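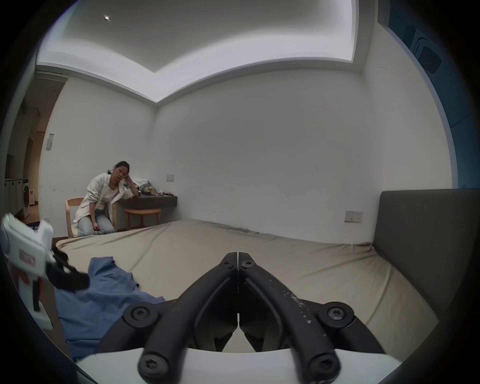

Black fingers meeting at the tips, with star-socket screws at the joints.

Oil lamps and wicks: notes from a plain household

Feb 4, 2020
Teun Visser

These notes cover flat-wick paraffin lamps as used in the Old Order homes near Clanau, where I lodged for one winter. The households there have no mains electricity and light the kitchen and the back stairs by lamp from October to the end of March. Their methods differ a little from what is printed on the box.

Fuel

Use lamp paraffin or low-odour heating paraffin. Never use petrol, white spirit or methylated spirit in a wick lamp. Keep the fuel in its original can, outside the living rooms, with the cap tight. Old fuel that has turned yellow chars the wick and should not go in the lamp.

Fill in daylight, with the lamp cold and standing on newspaper. Stop three-quarters of the way up the font. A full font weeps at the collar once the burner warms through. Wipe the outside before lighting.

Fitting a new wick

Match the width to the burner slot. A wick that is too narrow leaves a gap at the side, and a wick that is too wide jams in the ratchet. Dry the new wick on a warm shelf overnight and feed it up from below until the wheel catches. The Nondeo wicks sold at the Drudby hardware counter come slightly stiff and go in more easily if the top edge is pressed flat first.

Let a new wick soak for an hour before the first lighting. If it is lit dry, the cotton burns instead of the oil.

Trimming

Trim cold. Raise the wick 3 mm above the slot, cut straight across with sharp scissors, then nip each corner very slightly. Untrimmed corners give a flame with two horns, and the horns blacken the glass. In most of the Clanau kitchens the char is only wiped off with a dry rag on weekdays and the scissors come out on Saturday. I found this sufficient for a lamp burning four hours an evening.

Shorten the wick by the same routine until the lower end no longer rests on the bottom of the font, then replace it.

Lighting and running

Light with the wick low. Fit the chimney, wait five minutes, then raise the flame. Thin glass cracks if it is heated quickly. Turn the flame down when it smokes. Raising it further does not give more light, only soot.

Leave a clear metre above the chimney, and more under a boarded ceiling. Open a window a little in any room where a lamp burns for the whole evening, and do not leave one lit in a bedroom overnight.

Chimneys

Wash in warm water with a drop of washing-up liquid, rinse, and stand upright to dry completely. Soot comes off first with crumpled newspaper. Vinegar removes the white bloom left by hard water. Do not put a damp chimney over a flame.

Burners

A burner that has gone sticky can be boiled for 20 minutes in an old pan with a spoonful of washing soda. Remove the wick first. Do not boil lacquered brass unless you want the lacquer off. The Stevens pattern has a loose air screen under the gallery, easily lost down the sink.

Spare wicks keep best in a lidded tin, away from the fuel.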